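Home Tickets Knowledge base My account
Filed under: Public art displays / Playback and timing

Ticket 3477: Unwood goes dark on panel three, Belkadi station
Opened Friday by Hala Kabbaj

Status: Solved, waiting for confirmation from site

Good morning,

I look after the artworks at Belkadi station for the transport office. We have one moving image work, Unwood, which is shown on four panels in the lower passage between the ticket hall and the tram platforms. The panels are driven by Mideo players, one player behind each panel, and the timing comes from the Covis software on a small computer in the staff room.

Since the work was put back in March, after the repair of the ceiling, panel three goes dark in the evening. The other panels continue. After some minutes the picture comes back, but it is then behind the others, and the slow movement from left to right does not pass correctly from panel two to panel three. For a passenger it looks like a fault in the screen. For the artist it is worse, as the whole work depends on this passing.
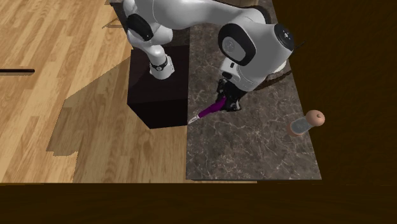
White arm and dark marble worktop

What I have already tried:

- Restarted the player for panel three. It was good until the evening and then the same.
- Changed the network cable between this player and the switch. No difference.
- Exchanged the players of panels two and three. The fault stayed on panel three, so I think the player is not guilty.
- Checked that the film file is the same on all players. The size is the same. I do not know how to check more than this.

I did not touch the colour setting. It is at 3000 K on every panel, as the artist asked, and I would be glad if it stays so after any change you propose.

Regards,
Hala Kabbaj

Reply from Ashraf Tawfik, 11:20

Dear Hala,

Thank you for the clear list, it saves us both a lot of time. The exchange of the players was a good test. If the fault stays with the position, I would look at what Covis believes about this position, and not at the hardware.

Please open Covis, go to Panels, choose number three and look under Idle. There are two lines there, "Sleep when passage is empty" and "Wake delay". Tell me what is written in each, and also what is written for panel two.

Reply from Hala Kabbaj, 12:05

Panel two: sleep is off, the wake delay is grey and cannot be changed.
Panel three: sleep is on, wake delay is 300 seconds.

I did not know this page existed. We have never used a sleep function at Belkadi.

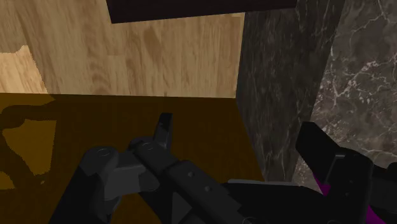
4 min read

Reply from Ashraf Tawfik, 12:40

Then we have found it, I believe. When a panel is removed from Covis and added again, it takes the factory values, and sleep is on in the factory values. My guess is that panel three was removed during the ceiling work and the others were only switched off. In the daytime there are always people in the passage, so it never sleeps. In the evening it does.

Please do the following:

1. Set sleep to off for panel three and press Save. The button Apply is only valid until the next restart.
2. Go to Timing and choose "Align all to panel one". All panels will be black for a moment, so it is better to do it between two trams.
3. Restart Covis, not the players.
4. Look again at the Idle page to see that the value has stayed.

None of these steps changes the colour setting.

Reply from Hala Kabbaj, 16:15

Done, in this order. After the restart sleep is still off. I stood in the passage and watched the work two times from beginning to end, and the movement goes from panel to panel as it should. The colour is the same as before.

I will go again this evening after the last busy trams. May I ask you to keep the ticket open until I have written?

One more question, less urgent. Is it possible to save the settings of all panels in one file, so that I can compare them after the next works?

Reply from Ashraf Tawfik, 16:30

Of course, I leave it open. For the file, use Export under Panels. It makes a text file which you can read without Covis. Keep one copy outside the station computer.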